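Kamov G15 Gear Assembly Cell

Last revised 10/03/2019

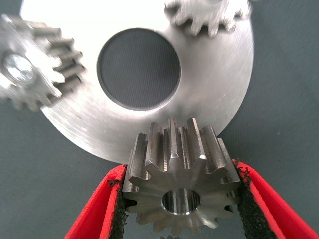 Third gear held in the gripper, two gears on the plate.

The G15 is a bench cell for light gear assembly: one arm, one two-finger gripper, one wrist camera and a fixed work surface. It is sold for small batches where a dedicated press line does not pay.

What it does now
The cell picks a single spur gear, carries it to the plate and seats it on its pin or in mesh with its neighbors. Force limits are set per part. If the teeth land tip to tip, the arm backs off, turns the gear a few degrees and tries again, up to 6 times, before it stops and calls an operator.

What it does not do
It does not sort mixed bins, fit snap rings or apply grease. A trained fitter is still faster on one-off units. We do not quote the G15 for household work — folding, dishes and general tidying need softer grips and far looser part data than this controller accepts.

Specifications
Payload: 15 N
Finger stroke: 30 mm
Finger pads: black, textured, replaceable
Pad inspection: every 3,000 cycles
Controller: Ivel 6
Supply: single phase, shared with bench lighting if required

Options
Gronus parts tray, left or right mount
Valdebenito torque check station (ships from July)
Spare pad set, two fingers

Part drawings are required with every quote request. Parts with burrs or heavy oil film should be cleaned before loading — pad life figures assume this.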